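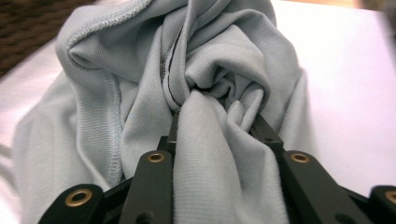

It grabs beautifully, but has anyone there tried asking it to let go? That was the whole of a message left by a customer in July, on the page where we ask for star ratings. There were no stars. We read it, tried asking, and have rewritten this page.

Brurier Hand-Held Gripper for Knits and Light Fabrics
Sold by Clundgate
Status: on sale again, with the revised release kit fitted
Page updated September 28, 2019

What it is

The Brurier is a two-jaw gripper for people who teach machines to handle clothes, or who are tired of waiting for the machine and want to do it by hand. Squeeze the handle and the jaws close. Relax your hand and they open. The second half of that used to be more of an aspiration.

It is meant for T-shirts, thin sweaters, pillowcases and similar soft things that never lie the same way twice. It works on its own as a hand tool. It also fits the wrist mount on the Moreira bench arm, where a small drive does the squeezing, and it reports jaw position to the Brornerar controller over the supplied cable.

What went wrong

On early units, the jaws could stay shut after the handle was released. The return spring was strong enough to open them when they were empty, and we had tested them empty a great deal. It was less sure of itself with a bunched handful of ribbed knit packed down between the fingers. Cloth pulled into the gap near the linkage would wedge there, and the spring would give up.

In the hand, this is an annoyance. You shake the tool, say something, and work the shirt out sideways. On a bench arm it is a safety matter. The Brornerar controller looked at the handle position, saw that the handle had been let go, and took it on faith that the jaws had done the same. It then moved the arm to the next pickup with the last garment still attached. If the garment was also hooked on something else, such as a table clamp or a sleeve button, the arm pulled on both.

We have 2 reports of an arm tipping a work stand this way. No injuries were reported to us. A bath towel was written off.

Our own test unit stuck on cycle 3,134, during a run that had been going for over two hours. The person watching it had by then stopped watching it. The arm spent the rest of its run carrying one T-shirt back and forth and logging each trip as a success, so the results looked excellent.

What we changed

The return spring is stiffer. You will feel it. Long sessions are a bit harder on the hand than they were, and we would sooner hear complaints about that.

The gap at the base of the jaws now has a guard that keeps loose cloth away from the linkage. It comes off for cleaning with 2 screws. Please put it back on afterward, including when you are in a hurry.

The position sensor now reads the jaws themselves. If they have not opened when told to, the Brornerar controller stops the arm and shows a release fault. It will not try again by itself. An earlier version did try again by itself, with great energy, and we took that out.

If you own an early unit

Stop using it on a powered arm until the kit is fitted. Hand use is fine if you keep your other fingers out of the jaws while you free a stuck garment – they can snap open once the cloth comes loose.

Early units have no guard at the base of the jaws. If yours has none, write to Clundgate support with the serial number from the inside of the handle and we will send the kit free. You do not need a receipt. Units bought through Moreira dealers are covered too, whatever the dealer's phone message says.

Clearing a release fault

Switch off power to the arm. The stop button on the controller screen is not enough, as it pauses the motion and leaves the drive holding.
Support the garment so it isn't hanging from the jaws.
Ease the cloth out along the line of the fingers. Don't twist.
Check the linkage for thread and lint.
Open and close the empty jaws by hand 3 times before turning the power back on.

If the fault comes back on the same garment, set the garment aside. Some shirts are like that.

In the box

Gripper with guard and revised spring
Sensor cable for the Brornerar controller
Spare guard screws, as they roll
Printed fault sheet

The Moreira wrist mount is sold separately. So is the controller.

Not suitable for

Wet laundry, open lace, anything with a drawstring, or lifting objects over people. Also not suitable for pets' blankets while the pet is using them, a line added at the request of our support desk.

Customer ratings are open again. The comment from July is still at the top, and our reply is underneath it: yes, now we have.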